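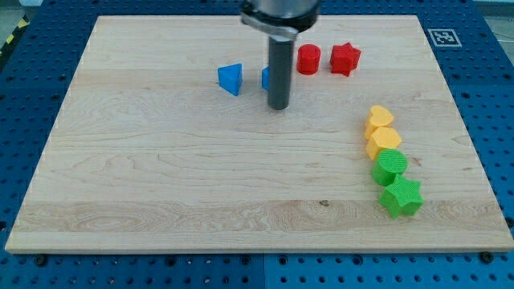 How long should a tracker keep an object it can no longer see?

Until something else gives it a reason to let go. A fixed timeout is easy to write, but the right number depends on what is blocking the view and how long the arm plans to stay there.

Projects > Robot Software > Skisus

Filed under: Perception, Bugs I Made Myself

Print this post | E-mail this post

I spent most of April on one fault in Skisus, the tabletop pushing code I have been writing with Zdenka Perić. The planner would be halfway through a sorting job and then stop, announce that a block was missing, and ask for a new goal. The block was always there. The arm was standing in front of it.

You can get the idea from the two blue blocks near the far side of the board. The triangle is in plain view. The other is mostly behind the dark cylinder on the end of the arm, with a sliver showing on the left. A person looks at that and has no trouble. Our detector gives a sliver a very low score, and anything under the threshold gets thrown out before the tracker hears about it.

The old rule in the tracker was simple. If a block had no detection for 300 milliseconds, delete it. I wrote that rule when the camera was on a different mount and the tool rarely got in the way for longer than that. I never went back and looked at it again.

When a track was deleted, two things happened. The planner lost the block, so it dropped any push that involved it. Then, once the arm moved off, the block showed up again with a new ID. The task layer had instructions like "bring the blue ones together" already tied to the old ID, so it gave up. Zdenka had been restarting jobs by hand and putting it down to the planner, which is her part. I let her think that for longer than I should have.

To find out how often it was happening, I went through the logs and pulled every track deletion. There were 3,872 of them. Most were fine, from blocks being picked up by hand between runs. I matched the rest against the arm's pose at the same time stamp, and 199 had the tool sitting between the camera and the last known position of the block. Those were the ones I cared about.

The fix has three parts, and none of them are clever.

First, the tracker now gets the arm's joint state. It projects a rough shape of the tool into the camera view, fattened by a few pixels, and uses it as a mask. We already had the transform from the camera to the table from the square marker at the far right corner, so this was mostly plumbing.

Second, a track under the mask doesn't age. Its clock stops, its last position is kept, and its uncertainty grows slowly. When the mask moves off, the clock starts again and the old timeout applies.

Third, if the planner has just commanded a push through a masked block, the uncertainty grows a lot faster. I left this out at first. Arnulfo Castaño read the branch and asked what would happen if the tool shoved a block while hiding it. What would happen is that we would be very sure of the wrong place. So now the push direction goes in too, and the estimate is stretched along it.

I also changed how new detections get matched. It used to be nearest position and nothing else. Now color and shape have to agree before a detection can take over a track. That matters most when blocks are close to touching, like the yellow heart and the yellow hexagon on the right side, where color alone won't settle it and position is only slightly better.

I replayed the logs with the new code. Of the 199 bad deletions, all but six went away. The six that are left are odd. In each one the tool's real outline was wider than my model of it, up by the flange, and I think I measured the wrist wrong. I will redo that with calipers.

Things I still don't like:

The mask uses the joint state from whatever message arrived last, and there is a small lag when the arm moves fast. I should be interpolating by time stamp.

The planner treats an uncertain block the same as a certain one. Zdenka wants to plan a short retreat to get a clear look before committing to a push. She has a draft of that, and it works in simulation if you don't mind waiting.

The config file still has the old timeout under its old name. Please don't change it if you are running the code from the main branch. The new setting is the one with "visible" in the name, and I will remove the other after Arnulfo merges his calibration changes.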